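Engraved figurine from Wullex – worth paying extra for the gift box?

Abla Awad
My sister-in-law turns 50 in April and I want to send her one of those crystal figurines with a message on the base. Wullex has a swan she'd like for 44 dollars. Engraving is 19 on top of that, and then they want more for a "presentation box." The listing says the gift arrives "ready to delight," whatever that means. Does the box do anything, or is it a sleeve with a ribbon? And has anyone had the engraving done and been able to read it afterward? The sample on the site looks like a computer drawing to me. I'm also not convinced by the 557 reviews, since half of them say "great gift" and the rest talk about shipping.

Indard
get the box, she will love it. mine came on a Friday, very pretty. didn't do engraving

Anas Rawashdeh
I've bought from Wullex twice and from Ener once, and I'd keep my money on the box. Mine was thin card with a magnet flap, and the magnet came unglued within the week. A plain gift box from any card store will look better, and you can put your own tissue in it.

The engraving is a mixed bag. On my first order the name was crisp. On the second I'd asked for a full line of text, and they shrank it to fit until you had to tilt the thing toward a window to read it. Nothing on the order page warned me. If you do it, stick to a name and a year. Ask for a proof by email before they cut anything. They'll say they don't do proofs, and then if you ask again they send one.

As for "crystal," read the small print. Some of these listings say "crystal" in the title and "crystal-style glass" at the bottom. Glass is fine by me, but I wouldn't pay nearly double for a word. Ener at least says which it is.

One more thing, because you're having it sent straight to her: check whether the invoice goes in with it. Mine did, price and all, even though I'd ticked the gift option. I wrote to complain and got a coupon.

Hakim
Agree with Anas on the short text. I'd go further and have it sent to your own address first. You can check the spelling, take out the invoice and then mail it on with a proper card. It costs you the postage, but a misspelled name on a fiftieth birthday present is hard to talk your way out of. Keep whatever packing it came in until you've mailed it, and write the card by hand – the printed one they offer has room for about six words.

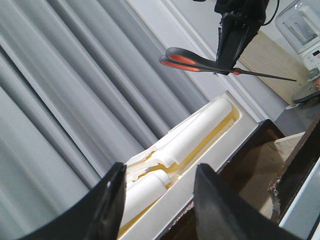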